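Small publishers share one archive for conference abstracts
11/3/21

Three small scientific publishers have agreed to put their conference abstracts in one shared archive, which opened to readers this month. The archive is called Plutier and it is free to search. At the start it holds abstracts from 196 meetings, most of them in plant science and soil chemistry.

Conference abstracts are often the first public record of a piece of research, but they are not easy to find later. Many of them were printed in a booklet for the people who came, or they were placed on a meeting website that closed when the organizers stopped paying for it. A student who finds such an abstract in a reference list may have no way to read it.

"I have cited abstracts that I can no longer open myself," said Yhon Tello, an editor at Pusau, one of the publishers in the agreement. "The authors moved to other institutes, and the file was only on the meeting page. We wanted to stop this for our own titles at least."

The other two partners are Flendudell and Alvarado. Each of them keeps the rights to its own material, and the authors do not have to sign a new form. An author who wants an abstract taken out can write to the publisher, and the text will then be hidden while the title and the names stay in the index.

Every abstract receives a permanent number, so that a link to it should continue to work if a publisher changes its website. Where the same work appeared later as a full article, the record gives a link to the article. At present this has been done by hand for about 800 records. Tello said that the matching is slow, as titles often change between the meeting and the journal, and the order of the authors can change too.

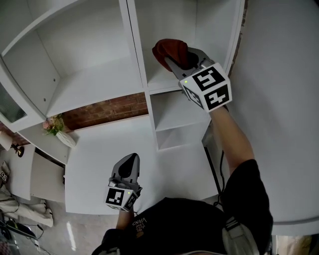 White shelving, with red brick showing between the sections.

Posters are not included for the moment. The publishers discussed them in the spring, but many posters contain figures borrowed from other papers, and the permissions were not clear. A decision on posters is expected next year.

Meeting organizers who worked with one of the publishers in the past can send corrections through a form on the Plutier website. Organizers from outside the group cannot yet add their own meetings. Tello said that requests of this kind are being kept on a list, and that they will be answered after the older booklets have been scanned.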